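Sorting the worktop before a bake

I can't start a cake with stuff everywhere, so I do a quick sort first – five minutes, tops.

Fruit goes in the wicker basket, pushed back towards the wall. Wipe down the bit of worktop you'll be using, then get a tray out for the odds and ends. Mine came from Fostano and it's had a hard life! 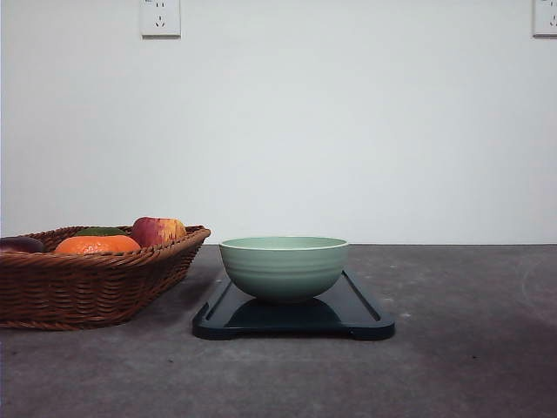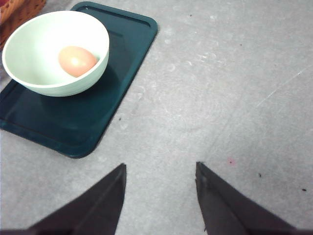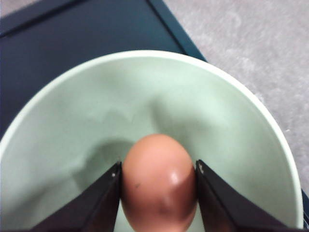
Fruit basket first, then the green tray, and last a brown egg in the mint-green bowl.

Eggs go in a big bowl so they can't roll off. Put them in one at a time and go gently – I've cracked plenty by rushing. Then weigh your flour, and don't forget to put the oven on.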